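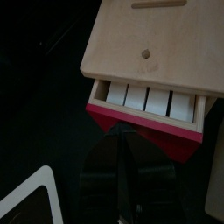
Running a memorial fundraiser when the family can't agree on where the money goes

Posted by Tamsin Mbeki, 20 July 2023

A neighbor of mine died in May and I set up an online fundraiser for the funeral, mostly because I was the one person on the street who remembered my password to the site. The goal was $700 toward a headstone. We passed that on the first evening, people kept giving, and now there is a good deal more than the headstone costs.

Her sister wants the extra to go to the shelter in Skodcombe where she worked weekends. Her son wants it paid to him for "expenses," which he hasn't described. An uncle has proposed a bench. My page says "to help with funeral costs and honor her memory," which I thought was a lovely sentence when I wrote it and now realize could cover a bench, a shelter or a used car.

There are 113 donors. Do I have to ask all of them? And is any of this my problem legally, or only socially? The account is in my name.

Huw Cadwaladr

Just give it to the son. He's next of kin. Overthinking it.

Dwynwen Vaughan

Please don't just give it to the son, at least not yet.

I ran one of these after a death at the Mostyn Street food pantry, so I have made most of the mistakes already. The money was given for what your page says it's for. Next of kin may matter for her estate, but a fundraiser in your name usually isn't part of the estate, and you are the one who'll be asked where it went. The rules depend on your state and on the site's terms, so read the terms. They're dull but they're free.

What I'd do, in this order:

Stop taking donations today. Every new one is a person who may have an opinion about benches.

Pay the funeral home and the headstone people directly, and keep the receipts.

Post an update to the page saying what was raised, what was spent, what is left and what you plan to do with it. Give people two weeks to object or ask for a refund. We heard from 3 people, and one of those was asking for the potato salad recipe from the wake.

If the son has real funeral expenses, he can send you the bills and you can pay them back out of the fund. Tell him so in writing, kindly. Ours went very quiet after that and later produced one perfectly fair bill for flowers.

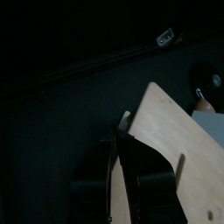
Filed under: Fundraisers, Memorials, Family matters

The shelter sounds like a good fit for "honor her memory," but get the sister and the son on the same email before you promise it to anyone. The uncle can be copied in.

Jamie Furnival

Agree with Dwynwen. I'd add that you should move the money into its own account if it's sitting in with your groceries. I didn't, and spent 5 evenings with a highlighter working out which transfers were mine.

Also, call the shelter before you announce anything. Some have a form for memorial gifts, and some will want to know whether the family wants her name used. Ask about the bench last. Our park district quoted us a price for a bench that I assumed included the park.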